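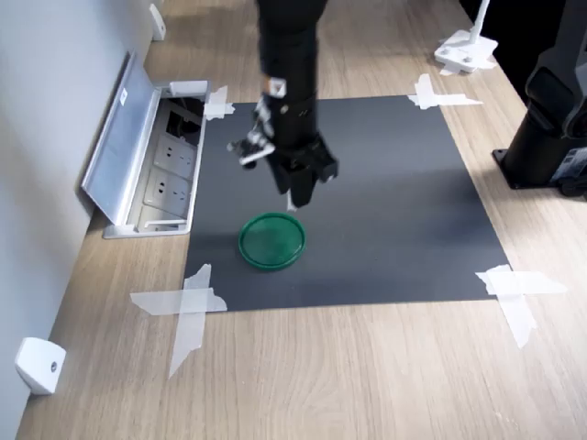

## Cleaning out the pantry, a thread

**1/** I moved to Corkton in January with 14 boxes marked "kitchen." Last Friday I opened the final one. Writing down what I did with it all in case anyone else is stuck at the same stage.

**2/** Started with lids. Every container came out of the cupboard and got matched with its lid. Anything without a partner went in a bag by the door. Green lids are the worst for this, I own several and they fit almost nothing.

**3/** Dry goods next. I had 9 open bags of rice and lentils. Same kinds got combined, the rest went into jars. I write the cooking time on masking tape and stick it on the back of the jar. Saves keeping the bag.

**4/** Spices: I smelled each one. If it smelled like dust it went in the compost. Kept the cumin, the good paprika and a bay leaf jar that will outlive me.

**5/** Someone asked about shelf depth. Mine are deep, so things get lost at the back. I put cans on a low tray that slides out. It was a baking tray with a bent corner. Works fine.

**6/** Flour goes in the freezer for a few days before it goes in a jar. I had moths in the Bautista Street apartment and I'm not doing that again.

**7/** Hnat Kravchuk replied to say he keeps a list taped inside the door and crosses things off as he uses them. I tried it. I lasted until Tuesday - then I forgot the pen.

**8/** What I got rid of: a bread machine paddle with no bread machine, two kinds of expired yeast, a fondue fork, and roughly 1000 soy sauce packets.

**9/** What I bought: one pack of jars and a roll of tape. The jars are the 232 ml size, which is too small for pasta. Should have checked. They're good for seeds and tea.

**10/** Still to do: the drawer under the oven. It sticks, so I've been leaving it alone. Will add to this thread when I get it open.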